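Storing Spare Parts and Trim in the Home Garage
Finddale Household Advice Service

Garages and workshops tend to collect parts that are too good to discard and too awkward to put away. The following guidance applies to spare body trim, hubcaps, mirror housings and similar items kept for a family vehicle.

Before storage
Wash each part in lukewarm water with a little dish soap and dry it with a soft cloth. Abrasive pads should not be used on painted or shiny surfaces. Allow 2 hours of drying time indoors before wrapping, as moisture held under plastic film will leave marks.

Labeling
Attach a paper tag with string. Tape placed directly on a finished surface may lift the paint when it is removed. The tag should show the vehicle, the side it fits and the month it was put away – "January" is enough.

Shelving
Steel shelving is preferred for heavier items. Check the bolts once a year and keep the heaviest boxes on the lowest level. Residents should follow the load rating given by the manufacturer and should fasten tall units to the wall. Leave a gap of 10 inches between any shelf and a water heater or furnace.

Long and curved parts
Long trim keeps its shape best when it is supported along its full length. Do not hang it from a single hook or stack other items on it. 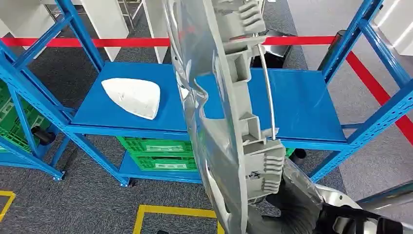 Clips and brackets become brittle with age, and cold weather makes them more so. Bring parts indoors overnight before fitting them, and press on each clip by hand. Broken clips can usually be bought separately; keep one old clip in a small bag as a pattern.

Disposal
Parts with deep cracks are seldom worth keeping. Ask the local recycling center whether it accepts painted plastic – many do not.

Text prepared by Refilwe Radebe. Printed copies are available at the front desk on request; ask for Leaflet 794.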